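小作坊里的双臂机器人：Bonen工作台套件试用记

最后更新：2024年12月6日

Skutham的维修间在一楼最里面，平时修的是小家电和电动工具。五月份，店里装了一套Bonen双臂工作台，本刊前后去看了几次，想弄清楚一件事：这种原本卖给实验室的设备，放到一间普通的维修间里，能干多少活。

Bonen的卖法是整套出租。两条机械臂、两只两指夹爪、控制箱和一份服务合同算在一起，按月付费，最短租期6个月。安装由厂方派人来做，桌子和墙面工具架由客户自备，但孔板的位置要按厂方给的图纸定，离桌沿太远，手臂够不到上排的钩子。Skutham的孔板先装高了，后来拆下来重新打孔，耽误了一个下午。

它在店里的主要任务是整理和递送工具。维修师傅用完的螺丝刀、钳子、剪刀随手放在桌上，机器人认出来，拿起，放回墙上对应的位置；师傅要用时，也可以在平板上点一下，由它取下来放到桌面指定区域。听上去不难，做起来却有不少细节。螺丝刀是细长的东西，夹的位置偏一点，手柄就会在指间转动，插进筒里的时候容易碰到筒口。胶带卷要套进钩子，角度稍有偏差就挂不上。

厂方的做法是先由人遥控示范，再让系统学着自己做。每加一种新工具，建议示范30次。店里自己试过，形状规整的螺丝刀用不了这么多，剪刀则要多一些，两个把手圈哪一个挂在钩子上，机器常常拿不准。示范时操作者站在桌旁，握着一对手柄，手臂跟着动。上手不算慢，半天能练熟，连续做久了肩膀会酸。
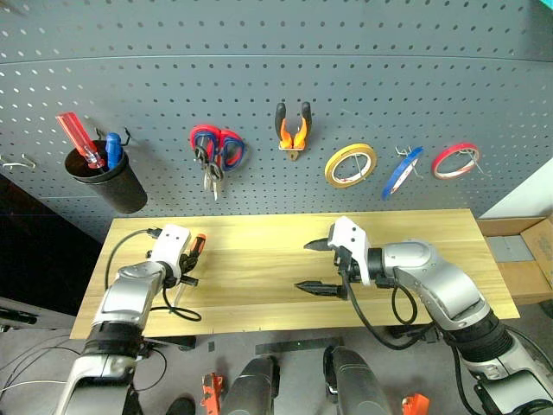
Sunita Malhotra的看法比较保留。她认为收拾工具这件事人顺手就做了，租一套机器来干，账不好算，除非它晚上也能接着干别的，比如分拣零件。她还提到，师傅们各有各的摆法，要大家统一按孔板上的位置来，头一个月并不容易。

这番话说到了要害。按目前的速度，机器人收回一把螺丝刀比人慢得多，店里现在把这项工作安排在午休和收工以后。白天手臂停在桌边，会占掉一部分桌面，修大件时要先让它退回待机位置，再锁住。

夹爪本身没有太多可挑剔的。指面换过一次，换一副只要拧下2颗螺丝。额定负载最高可达500克，拿常见的手动工具够用，重一点的扳手就不要让它碰了。线缆是比较明显的短板：手腕外侧的线留得长，手臂转到某些角度时会垂到桌面，有可能带到零件。Nkechi Adeleke负责店里的日常调试，她后来把零件盒都挪到了桌子另一头，问题少了，活动范围也跟着小了。

软件方面，界面能用，中文翻译不全，报错信息仍是英文。任务中断后要从头开始，不能接着上一步做，这一点厂方表示会在后续版本里改。日志倒是写得清楚，哪一次没夹住、哪一次放偏了，都查得到，对判断要不要补示范很有帮助。

同类产品里，Bashir也做双臂套件，只卖不租，适合已经有工程人员的单位；Wikness的单臂版本便宜，占地小，但剪刀一类需要另一只手配合调整方向的东西，它处理起来很吃力。三家的夹爪接口互不通用，买之前要想好以后会不会换。

Skutham的租约到期后续了一期，下一步准备试零件分拣，先从螺丝和垫圈的料盒开始。厂方答应派人来改一次走线，时间还没有定。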